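Accueil Projets Rapports Ressources Contact

Projet Ayaaba - remise en état d'une carte mère de serveur
Rapport de projet étudiant, semestre 2

2. Matériel et état initial

La carte retenue est une carte Dell à circuit vert, fournie par l'atelier Rekden avec une fiche de lot portant le numéro 443. L'étude se limite à la zone du processeur : le support, son cadre métallique et ses leviers de verrouillage. Les bancs mémoire situés de part et d'autre n'ont pas été testés. Le dissipateur thermique a été déposé en octobre, avant le début des essais. 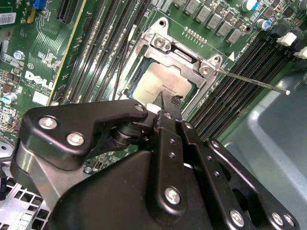
Vultik, à la relecture, a demandé que l'état des contacts du support soit consigné avant tout nettoyage, faute de quoi un défaut de démarrage ne pourrait pas être attribué. La remarque a été intégrée au protocole : un contrôle à la loupe précède désormais chaque essai.

3. Nettoyage de la surface du processeur

L'ancienne pâte thermique s'enlève au tampon blanc plié, imprégné d'alcool isopropylique. Le tampon est appuyé à plat sur le processeur, sans déborder vers les contacts, puis replié sur une face propre dès qu'il se charge. Deux passages sont prévus, séparés par un séchage de 20 minutes à l'air libre. Les traces grisâtres relevées sur le tampon servent d'indicateur - tant qu'il en apparaît, on reprend le passage. 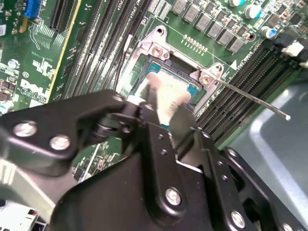
4. Contrôle visuel

Le contrôle porte sur trois points : l'assise du processeur dans le cadre, l'absence de fibres autour du support et l'aspect des composants voisins. À droite du support se trouvent une colonne de six selfs grises et, juste à côté, quatre condensateurs cylindriques à sommet bleu clair. L'éclairage rasant reste à améliorer - le marquage du processeur est trop pâle pour être relevé sur les vues.

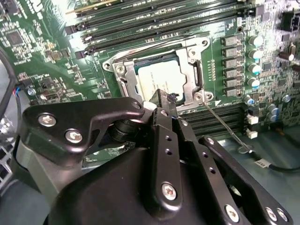
5. Limites et suite

Aucune mise sous tension n'a été réalisée dans le cadre de ce rapport. La repose du dissipateur et la mesure de température feront l'objet du lot Proltix. Le protocole n'a été appliqué qu'à une seule carte, ce qui ne permet pas de conclure sur sa répétabilité.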